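Clearing Off a Table Before You Clean It

Most of the work in cleaning a table is getting the stuff off it. I keep a shallow bin under mine, and everything that doesn't live on the table goes in there first. I sort the bin later, usually after dinner.

Shake crumbs toward one end and catch them with your hand or a dustpan. Wiping over crumbs just drags them around, and grit will scratch a painted or glossy top.

For everyday dirt, a few drops of dish soap in 4 cups of warm water is enough. Wring the cloth out well. Go over the top once, rinse the cloth, go over it again, then dry it with a towel. 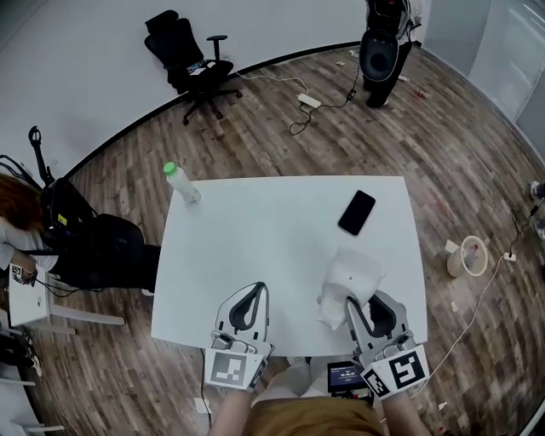
Sticky rings need a little more time. Lay a damp cloth over the ring for five minutes and it should lift with a fingernail or an old plastic card. Ballpoint ink comes off most hard tops with rubbing alcohol on a cotton ball, but test it underneath first. Keep alcohol off varnish and shellac.

White tops yellow near a sunny window. My neighbor Nayara Vasconcelos turns hers end for end every July so it ages evenly. I've started doing the same.

Don't forget the underside of the edge, where fingers go. I do mine every couple of weeks.

Cloths go in the hot wash, no fabric softener. I have 12 in rotation and throw one out when it starts leaving lint.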